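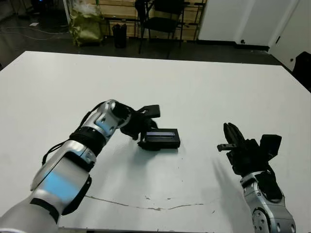 How long should paper be left in the workroom before it is cut for a binding?
Until its weight stops changing. For sheets of ordinary text weight, spread in small piles with air above and below, allow 36 hours. A wrapped ream needs far longer and should be opened first.

Conditioning paper before cutting (was: Boards pulling the wrong way)

From: Imani Nakamura
To: Dirton bookbinding list
Date: 2022-03-05

Meenakshi Dwivedi wrote:

> I have had the same fault on the whole of the Clevdale order.
> The text blocks were square when I trimmed them and had a wavy
> fore-edge by the time the cases were ready. The boards have
> also pulled outwards. The paper is Awasthi wove, which I have
> used before without trouble, and the paste is the usual wheat
> starch, a bit thinner than I make it for cloth.
>
> The paper was delivered on a wet morning and I cut it the same
> afternoon. The hygrometer in the store says 70 per cent. In the
> workroom it is a good deal lower with the heating on. Is that
> enough to do it, or should I be looking at the grain?

Both, but they are separate faults and I would deal with them separately. The wavy fore-edge comes from the moisture. The boards could be moisture, grain, paste or a mixture of the three, and there isn't enough in your message to say which.

Moisture in the sheet

Paper takes up water from the air and gives it back until it is in balance with the room. Fibres swell a lot in width and very little in length. In machine-made paper most of the fibres lie along the machine direction, so the sheet grows mainly across the grain. If the grain runs from head to tail, as it should, the growth is towards the fore-edge and does little harm as long as the whole sheet changes together.

The trouble starts when it doesn't. A trimmed block exchanges moisture at its edges long before the middle has noticed anything. Damp paper brought into a dry room loses water at the edges first, the edges shrink, and the centre goes slack because the margin around it is now too tight. Dry paper in a damp room does the opposite: the edges grow, the middle holds them back, and the surplus shows as waves. Printers call the first tight-edged and the second wavy-edged.

You describe waves, yet you say the workroom is the drier of the two. That doesn't fit unless something put water back into the edge. My guess is the blocks went back into the store after trimming, or stood near the pasted cases while those were drying. Could you say where they were overnight?

Also bear in mind that the hygrometer reading depends on where it hangs. Mine read high for years on an outside wall. The salt test is cheap: damp table salt in a bottle cap, sealed in a clear bag with the instrument and kept at a steady temperature until the reading settles, which should be at 75 per cent. Note the difference on a label and stick it on the back. It only checks one point on the scale, but it will show up a bad instrument.

Weighing

I don't trust a fixed time. What I do is take five sheets from the middle of the delivery, mark them in pencil, and weigh them together as soon as the wrapper is off. They are then left in the room with the rest. I weigh them again the next morning and the morning after that, at the same hour, and if the last two weights agree the paper is ready. A kitchen scale isn't fine enough. A small letter balance reading to a tenth of a gram will do for full sheets.

The figure in the first line of the list notes (36 hours) came from this sort of weighing and applies to thin piles only. Keep each pile to 5 mm or less, on a rack or on battens, and turn it over once. Solid table tops are acceptable if the pile is turned more often, as the underside gets no air.
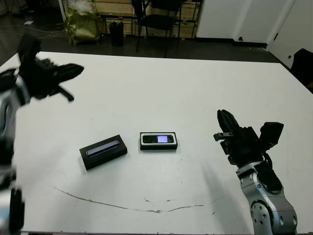

Grain in the boards

Check the offcuts before anything else. Bend a square piece one way, then the other; the easier bend has its axis along the grain. With thick board the difference can be hard to feel, in which case cut two narrow strips at right angles from the same corner, hold them together at one end and see which droops. The strip that stays stiffer was cut with the grain.

Do the same for the endpaper and the covering material. Wetting one side of a small square also works for paper: it curls into a trough whose axis is the grain direction. If any of the three runs across the others, the boards will move with every change in the weather and no amount of pressing will cure it.

The Nirevau greyboard I had in September was marked long grain on the packet and was short grain throughout. I sent it back. I don't say yours is the same batch, only that the label isn't evidence.

Paste

A thinner paste carries more water into the paper. The covering expands, is stuck down while expanded, then shrinks as it dries and draws the board towards itself. Outward pull at the finished stage means the covering is winning against the lining. Some of this is normal before the endpapers go down, and the pastedown is meant to bring the board back.

If it doesn't come back, try these in order:

Line the inside of the board with a thin sheet, grain head to tail, before casing in.
Use a thicker paste for the cover, or a paste and PVA mix with less water in it.
Give the pastedown more time to relax after pasting, so that it goes down fully expanded.

Change one thing per book. When I altered two at once I got flat boards and had no idea which change to keep.

What to do with the present order

Don't retrim yet. Interleave the blocks with dry blotter, put them under a light weight in the workroom and change the blotter daily. Light means a single board and something like a flat iron on top. A tight nip in the press keeps the air out and can set the waves in. Some of the waviness should go once the centre catches up with the edges. Whatever is left after that is probably permanent, and you will have to decide whether the margin can stand another trim.

For the cases, leave them standing open in the same room as the blocks. Please don't dry them near the heater.

If you can post the grain direction of all three materials and a corrected reading for the store, I will go through it again. The weights before and after would help too, if there is any uncut paper left from the delivery.

Imani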